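Ticket 7607 – Door badge reader drops offline, Letomcombe annex
Opened by: Baiba Mägi
Status: waiting on parts

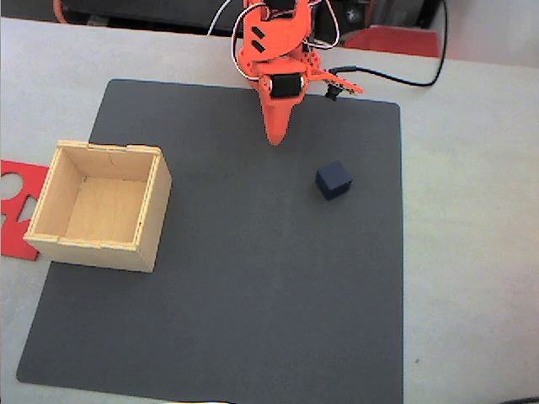
Attachment 1 – bench, dark gray mat, orange arm

Aug 5, 2022
Reader on the side door goes dead every morning. Light stays red, badges do nothing. Comes back after 5 minutes or so on its own. Main door fine. Same model on both.

Tried so far:
Power cycled the reader. No change.
Swapped badge, same thing with Kaja's and mine.
Checked the door controller log – "reader timeout" 7 times this week, always before 8.

Reply, Anselmo Ospina
Can you check what voltage you get at the reader end when its down? Should be 12 or close. Also is the lock on the same supply? It was moved in January and I dont think anyone updated the drawing.

Reply, Baiba Mägi
9.4 when down, 12.1 when working. Lock IS on the same supply. So is the hallway buzzer.

Reply, Anselmo Ospina
OK thats your problem. Supply is too small for all three, and the cable run is 60 feet of thin stuff on top of it. Move the buzzer off for now and leave it overnight.

Reply, Baiba Mägi
Buzzer off. Reader came up fine this morning, one timeout in the log but it recovered by itself. People at the front desk want the buzzer back – how long?

Reply, Anselmo Ospina
Second supply ordered through Hernari. Will run the lock off it and put the buzzer back on the old one. Leave ticket open til then. Gintarė has the key to the riser closet.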